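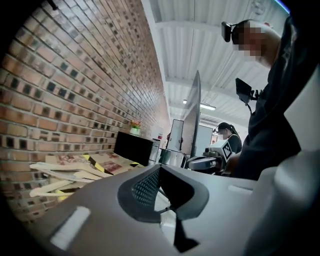 Progress report, Siddiqui grant – workshop fit-out at Prorham
2/23/20

Sorry this is brief, writing it between deliveries. Main points first, money at the end.

Where we are. Long room is usable. Not finished, usable. Floor done end to end, the glossy light gray tile you approved in the second quote. Brick wall kept as it was, no plaster, no paint. We did ask about sealing it and got two very different prices, so that is parked until the fall.

Storage. Metal shelving is in. Black cabinet went against the brick and somebody has already put a plant on it, white pot, orangey red flowers, so I take that as a sign people are moving in. Still want 2 more shelving units. Nomow quoted for those along with the first order and will hold the price for us until the end of next month.

Cardboard. Yes, still there. The flattened boxes and boards are stacked at the foot of the wall and I know it was on your list from last time. Recycling pickup at Prorham will only take a set amount per visit and we went over. Agreed with the building office that it goes out in 3 loads. First load gone, rest to follow. Until then it stays flat against the wall and out of the walkway, which is the condition they gave us.

Boards and panels. White boards are up toward the far end. Plan is to move them closer to the work area once we know where people really stand. No point fixing anything to brick twice.

Work surface. This was the big one from the last report. You asked for a proper clear surface near the wall and a stretch of open floor next to it, enough for someone to work standing up with both arms out. 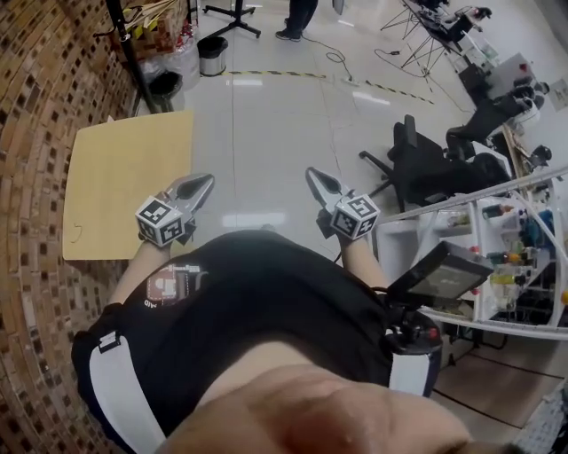
So that item can be closed I think. The yellowish board stays bare when not in use, that is the rule, and so far it is being kept. There is a small dark mark near one corner, have not tried to get it off yet. Asier are sending a price for a second one the same size. We would put it further down the same wall.

Problems. Clutter mostly. Things arrive faster than we can find a home for them. Lighting at the far end needs a look, electrician booked then cancelled, rebooked. Delivery door sticks.

Money. Shelving and floor paid in full. Asier invoice due in 4 weeks. We are under on furniture and slightly over on waste removal, would like to move the differnce across if you are OK with that – need a yes in writing.

Next. Finish the cardboard. Order shelving. Get the electrician in. Full inventory list to you in 6 weeks, final report in September as agreed.

Receipts to follow seperately.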